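Imprimer | Envoyer par e-mail

La table du fond

Publié le 17 mai 2018

J'ai fini par installer un coin pour goûter dans la pièce du fond, celle qui servait surtout à entasser des cartons. La table est en bois clair, achetée d'occasion à Nesstead pour 200 couronnes, livraison comprise. Je la voulais avec des bords un peu arrondis — on se cogne moins les hanches en passant.

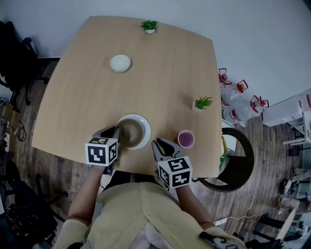
La vaisselle m'a pris plus de temps que la table. J'ai gardé surtout du blanc, facile à remplacer quand une pièce casse. Le bol va sur sa soucoupe, la tasse à droite, et la petite plante grasse en pot carré reste sur la table même quand on mange. Elspeth Carnegie m'avait conseillé une nappe de chez Buvine, j'ai essayé deux jours et je l'ai rendue. Le bois se nettoie très bien avec une éponge.

Pour les plantes, j'arrose peu. En août dernier j'en ai perdu trois à force de vouloir bien faire. Maintenant je laisse sécher la terre complètement, puis je donne un fond de verre, jamais sur les feuilles.
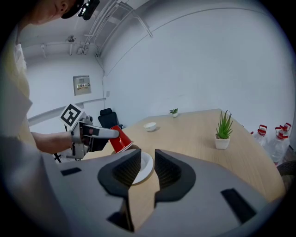 Faut-il huiler une table comme celle-là ? Une fois par an suffit chez moi, avec un flacon de 500 ml qui dure plusieurs années. Je ponce très légèrement avant, dans le sens du fil, et je laisse une nuit sans rien poser dessus.

Reste à trouver un deuxième bol de la même série.

Imprimer | Envoyer par e-mail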